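Tidying Small Stuff With Hand-Held Grippers: Tips From Two Weeks With the Zernell Kit
30 Sep 2025

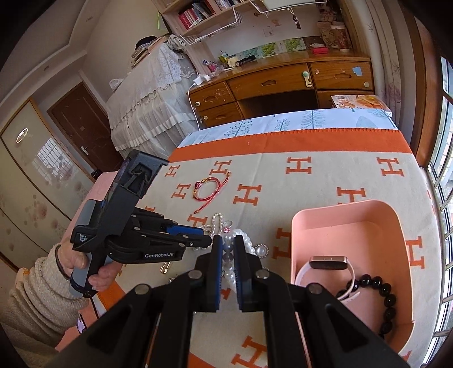 Tweezers cost next to nothing and never need charging, writes Skiletti in the comments, so why would anyone pay to rent a gripper to put away a bracelet?

Fair question. The Zernell home kit is a service more than a gadget. You get a pair of hand-held grippers by mail, you do your ordinary chores with them, and the recordings go off to help train a robot that may one day do those chores without you. In return you get $140 off the rental, which is $200, so you are paying a modest sum to do your own housework slowly. I signed up anyway. I have spent more on exercise equipment and tidied less with it.

What follows is what I learned about small things, mostly jewelry. Socks are a separate page and a sadder one.

Start with a cloth

Bare wood is hopeless. Beads skate off the minute a fingertip touches them, and a thin strand lies so flat there's nothing to get hold of. Put down a tablecloth with a bit of body to it. Patterned is fine for you, though Zernell's instructions grumble that plain is better. Smooth out the wrinkles first or you'll spend the evening pinching tablecloth.

Pick up beads from the side

Come in low with one finger on each side of a bead and close gently. Squeezing from the top makes round beads squirt out. On a pearl bracelet, go for a plain stretch and leave the charm alone – it swings, catches on the next thing over and brings it along for the ride.

Cord bracelets are easy, until they aren't

A braided cord has plenty to grab. The trouble is the tails. Lift by the braid, opposite the knot, and let the tails hang. If you lift by a tail you will adjust the size of the bracelet, and then you will be adjusting it back by hand with your gripper parked under one arm.

Thin strands go last

Tiny pearls on a fine thread are where I lost my temper. Use the very tips, bunch the strand a little, and pull it up in one slow move. If that fails twice, use your fingers. The Grirkmont model, which I tried in September, has wider pads and was worse at this, but kinder to watch straps.

Give everything somewhere to land

A shallow plastic bin with rounded corners beats a jewelry box. Lids are a two-handed job and little compartments are cruel. Fitness bands go in first, standing on their side if they'll stay that way, then the chunky bracelets. Keep hair clips out until the end, as they like to hook onto elastic.

Two grippers or one?

The kit comes with 2, and your instinct will be to use both at once. Don't, for the first few days. When you do, let one hold still while the other moves. Push up fuzzy sleeves if you value your knitwear.

Is it worth it?

My account shows 477 clips sent in, of which Ki (that's the name of their app) turned down a fair number for being "too fast," a complaint I have never before had about my cleaning. Support answered within a day. The return box is sturdy and the label is prepaid. The grips got tiring after half an hour, so plan on short sessions and a cup of something between them.

As for Skiletti's tweezers, I tried them. They're quicker on the thin strand and useless on a watch, and they have yet to give me $140 off anything.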